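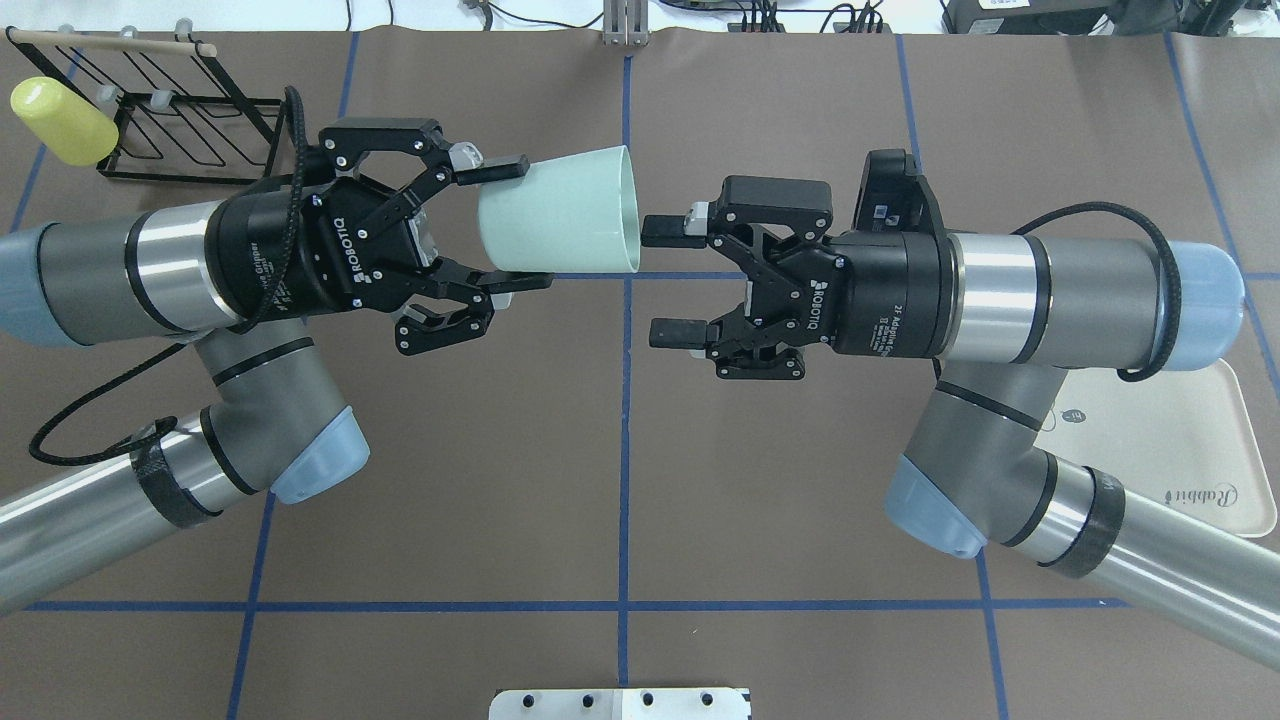

Plastic cups are the item we get the most questions about, so we begin the page with them. At Gastell we sell and rent simple tableware for shared kitchens, small cafes and school canteens in Eltport, and most of our customers write to us after the first month, when the cups have been through many washings and something has changed in the look or the smell. The pale mint-green cup is the one most people have in their cupboard, and when it lies on its side, you can look straight into the open mouth and check the inside, where the problems usually begin. Please read the answers below before you write to us. If your question is missing, the address of the shop is at the end.

How often should I wash a cup that was only used for water?

After each person. Water leaves no color, but the lips touch the rim, and in a shared kitchen the next person doesn't know who drank before. If the same person uses the same cup the whole day, once in the evening is enough.

Can the cups go in the dishwasher?

Yes, on the upper level only. The lower level is nearer to the heating element in many machines, and a light plastic cup can turn over there and fill with dirty water. Put them with the mouth down and leave a small space between them. Choose the normal program, not the intensive one.

My cup smells of coffee. What can I do?

Fill it with warm water and one spoon of baking soda, and leave it overnight. In the morning wash it as usual. If the smell is still there, repeat the same thing one more time. Please do not use bleach for smell. Jeptoo Kariuki from our shop tried this with cups from her own kitchen, and after it they smelled of bleach for two weeks, so she had exchanged one problem for another.

Is it normal that the color becomes weaker?

A little, yes. The pale colors change less visibly than the strong ones, and this is one of the reasons why we have mint green and other light tones in the Owino series. What is not normal is spots or a white, rough surface. A rough surface comes mostly from the hard side of the sponge. Use the soft side, also when you are in a hurry.

How should the cups be dried?

In the air, on a rack. A wire dish rack is good for this purpose, as the air can come from below also. Put the cup with the mouth down but a bit leaning, so that the rim does not stand flat on a closed surface. A cup which stands completely flat on a tray keeps its moisture inside, and the next day you will notice it by the smell. A kitchen towel is also possible if it is a fresh one.

Can I leave the cups lying on their side on the rack?

You can, but round things roll. If your rack has no bars high enough to hold them, it is better to lean them. Cups that lie on the side also keep a small quantity of water in the lower part, and it dries slowly there.

Do I need a tray under the rack?

We recommend it if your work surface is wood. Water that stays under the rack makes dark marks in the wood, and they are difficult to take out. Empty the tray every evening. If you forget it for a few days, wash it with dish soap before you put it back.

Can I stack the cups?

Only when they are fully dry. Wet cups stick together, and people pull them apart by turning with force, and so small cracks are made in the rim. Our recommendation is to stack no more than four. Shabani Ogola, who prepares our deliveries, puts a piece of paper between each two cups for transport, but at home this is not necessary.

Two of my cups are stuck. How do I separate them?

Put cold water in the inner cup and hold the outer one in warm water – not boiling. Wait one minute and turn gently. If nothing moves, wait a little and try again. Do not put a knife between them.

Can I use the cups for hot drinks?

For tea that you can already drink, yes. For water directly from the kettle, no. The walls become soft and the cup is not comfortable to hold. For hot drinks we have the Vorkura mug, which is ceramic and has a handle.

Can they go in the microwave?

No. Also not for a short time.

When should a cup be thrown away?

When you feel a crack with the finger, when the rim is sharp, or when the inside stays sticky after washing. Scratches on the outside are not a reason.

How many cups should a shared kitchen have?

Take the number of people who are there at the same time and multiply it by 2. For a group of 20 persons this makes 40 cups, and you can run the dishwasher without anybody waiting.

Can I order single cups?

Yes, in the shop. By delivery the smallest order is one set of six. New colors arrive normally in September.

Where can I ask something else?

Write to Qusai Farah or Caroline Sang at Gastell, P.O. Box 473, Eltport, or come to the shop before 5 p.m. If it is about a damaged cup, please bring the cup with you.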